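Speaker notes, gripper talk
2023-03-09, long version with the demo table

Opening (keep it short!)
Hi everybody, thanks for coming. I'm Mared Jenkins, I work on end effectors at Kneath, and for most of this year I've been putting different grippers in front of the same boring household stuff and writing down what happens. Ask who in the room has ever tried to get an arm to pick up an empty plastic box. Wait for the groans.

Start with hands
Before the grippers, I want you to look at how a person does it. Clear box, rounded corners, nothing in it. The left hand has its fingers curled over the rim and the right one just presses on the side. Two hands, two totally different jobs! We gave the Nolludus two-finger the same kind of box and it did great on the rim and awful on the wall, which bends in as soon as you squeeze. 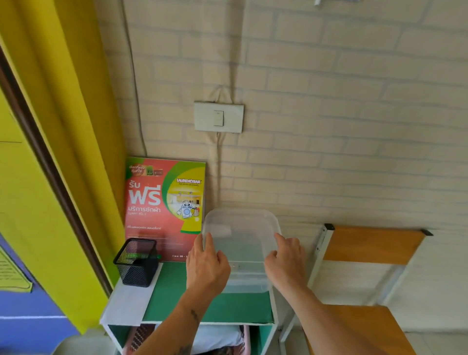 The three we tried
- Nolludus, parallel jaw, 60 mm opening. Cheap, tough, easy to wire up. My favorite for folded clothes (surprised me too).
- Zundby, suction. Loves flat lids, hates anything with a curve.
- Zerotum, three soft fingers. Slow, but so gentle on thin plastic. Pass the spare one around at this point and GET IT BACK.
Same arm and same controller for all three, and we only swapped the wrist plate. Somebody always asks, so say it up front.

Numbers slide
262 tries per gripper, boxes only. Nolludus got 55 percent, and nearly all the misses were side grabs. Don't read out the whole table, people can see it. Mention that we stopped logging cable snags in June and I'm still a little mad about it.

Small things
Okay, so boxes are the easy half. Look at the fingertips on the left hand, pinched around something tiny, and the right hand up in the air with the fingers a bit curled. Now think about how you'd do that with a 60 mm jaw that closes to a hard stop.

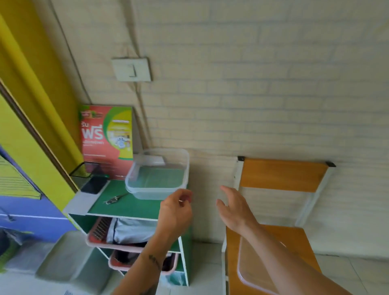 The Zerotum can sort of do it if you drop the pressure way down, but then you lose the box grip, and switching settings mid-task made our controller hang twice. I'd love to hear from anyone who has that working. The other headache is clear plastic. Our depth camera looks straight through it and reports whatever is behind, so we ended up feeding it the rim edge from the color camera. Show the clip if there's time, skip it if we're running late.

Questions I'll probably get
Price: the whole setup, minus the arm, came in under 2000 dollars.
Would I buy the suction one again? For lids, yes.
Code: link is on the last slide, and please email me if the wrist plate drawing won't open.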